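Grasp Labels from Wrist Video: What We Got Working and What We Don't Believe Yet
Project report, 1 May 2021

Our group took over the Urnerar code in September. The claim in its readme was that a small network could look at wrist video and say, for each still, whether the jaws were about to close on something. We were asked to reproduce that and plug it into the Grirnlow planner.

We trained on 3000 stills and held back 914. The first scores looked great, and that bothered us. The split had been done at random, so neighboring stills from the same recording ended up on both sides. Once we split by recording instead, the score dropped by 40 points. We don't think the original number means much.

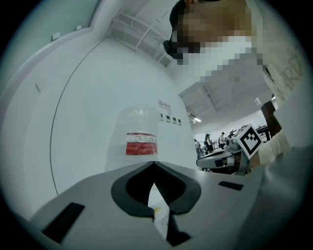 The weak part of the software is the step that picks a target. It takes the largest sharp thing near the jaw opening and calls it the object. With a clear plastic bottle just above the jaws, partly blurred against a big white panel, I would not bet on the outline it draws. The red band on the label is an easy thing to latch onto, and a box around a label is no grasp target. The marker cube on the other gripper gives the pose code a clean black and white pattern to look for, but that tells the planner where a tool is and says nothing about the bottle.

We tried 2 fixes. Masking out the jaws helped a little. Swapping in the Budport edge filter made the logs nicer and the results no better — we took it out again.

The planner link does run. It passes a target and a confidence value, though the confidence is still mostly made up by a softmax. The Van den Broek test set has not been touched, and until someone runs it I'd leave the closing command on manual.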